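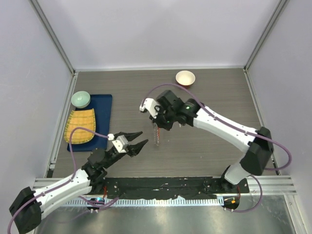 Grey tabletop with a wood-grain finish.

Hakorgate Bench and Table Hire – Common Questions

How far ahead do I need to book?
Seven days is enough for most of the year. For December, please book by the end of November. We hold stock for 12 hours while you confirm numbers.

Is there a minimum order?
Yes, $70 before delivery. Orders over $200 are delivered free within Hakorgate and Miranda.

Can I pick up from the depot?
Yes. Trestles fit in most station wagons with the seats down. The Amo and Ustolau ranges need a ute or a trailer, and we don't lend trailers.

Do I have to clean the tables before they go back?
Wipe off food and take off any tape. Candle wax is charged at $12 a table. Please don't use a scourer on wood-grain tops.

What if it rains?
Trestles can stay out in a shower. Everything else has to be under cover. If you cancel for weather the day before, we keep the delivery fee and refund the rest.

Can your driver set up?
Yes, for an extra fee. Stairs cost more – tell us when you book, not on the day.

Who do I talk to about a damaged item?
Solange Seixas handles bonds and breakages. Lucimara Moura looks after bookings and changes to delivery times.

Prices current from 21/01/2019.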